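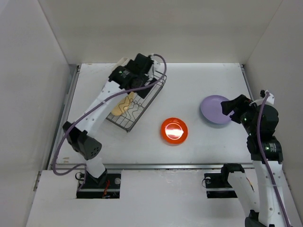 A reader wrote in after my last post to say that I should stop buying watches with cracked dials and save up for one good one. It was a fair comment, politely put, and I have thought about it on and off since March. The reader's view was that three poor examples cost as much as one decent one, and that the decent one can be sold again later.

I can't argue with the sums. I spent more on repairs last year than on watches. But I like old alarm clocks and travel clocks as much as wristwatches, and in that corner of the hobby the good ones hardly come up. If you want a Relura travel alarm, for instance, you take what you are offered. I have seen two for sale in six years and bought the worse of them.

I'll set down what I paid and what I got, as I said I would.

## The Relura

It came from the Friday market at Fallau, from a stall that mostly sells cutlery and door furniture. The case is brown leather over tin, with a hinge at the bottom that lets the clock stand up when it's open. The seller wanted 30 and I paid it without haggling. The alarm hand was loose and the glass had a chip at the six. It ran for a few minutes when shaken and then stopped.

I opened it at home that evening. The back is held by a friction ring, which had been levered off before by somebody with a large screwdriver, so there are two gouges in the brass. Inside, the movement is marked for seven jewels on the going side and none on the alarm side. The oil had gone to a sort of brown varnish. The alarm mainspring was whole and the other was set, meaning it had lost most of its curve and lay in the barrel like a piece of parcel tape.

I don't replace mainsprings myself. I have tried, and I have the scar on my thumb.

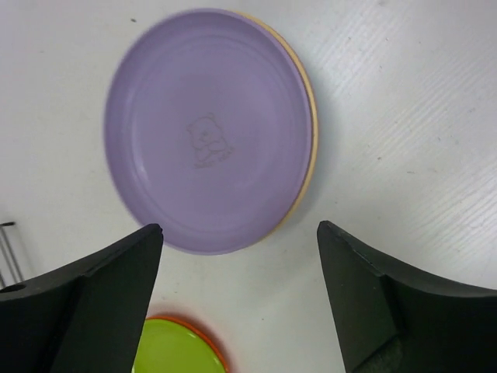 So it went to Takács, the repair shop I have used for most of my clocks. They are slow but they write everything down. The ticket said: clean and oil, new spring, refit alarm hand, glass to be left as found. I asked them to leave the glass because a replacement would have to be plastic, and the old one is domed in a way that modern ones aren't. The chip doesn't bother me.

It was there for 17 weeks. When I rang in the middle of that they said they were waiting for a spring of the right height, and that they would not fit one that was nearly right. I would rather wait than have it done twice, although I did get tired of looking at the gap on the shelf.

The bill came to a little over double what I had paid for the clock. It now gains 14 seconds a day lying flat and rather more standing up, which is the position it's meant to be used in. I could have it adjusted. I probably won't. A travel alarm was made to get someone to a train, and they'd have set it by the station clock when they got there.

## The one I let go

There was a second clock I meant to write about, a desk clock signed Hutiletti on the dial. I had it for a month and sold it on for what I gave. The dial was right and the hands were right, but the movement had come out of something else. You could see where the spacer had been filed to make it sit. It kept better time than the Relura does.

I've been asked whether that matters, and I go back and forth. For a clock that sits on a desk and gets looked at, perhaps it shouldn't. But I found I had stopped winding it, and when I notice that I'm not winding something I take it as a sign to move it along. I told the buyer about the movement and showed the filed spacer. He was after the case and dial and already had a proper movement waiting, so it went to the right home.

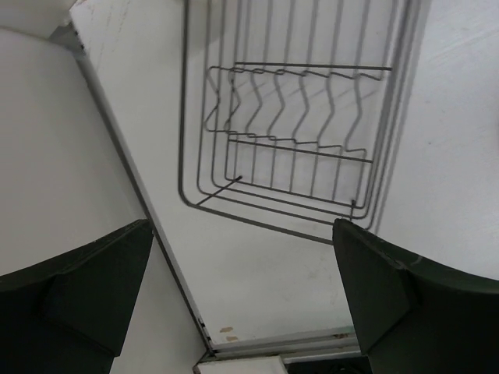
That leaves the shelf with a space on it again. I have moved the Relura to the bedside, where the tick is louder than I expected - it's the tin case, I think, which acts like a small drum. With the leather lid half closed it's bearable. The alarm itself lasts for less time than you would hope, and sounds like a bicycle bell being dropped down some steps, but it has got me up every morning this week.

As for the reader's advice, I have decided to follow it in part. No more wristwatches with damaged dials, as a bad dial can't be put right without spoiling it. Clocks I'll go on buying as I find them, so long as the mainspring is the worst of it and the plates aren't worn. I've put a limit on the repair money as well, and I'll write down here whether I keep to it.

The next Fallau market is at the end of the month. The cutlery man said he had a box of cases with no movements in them, which I have no use for, and I've asked him to keep it back for me.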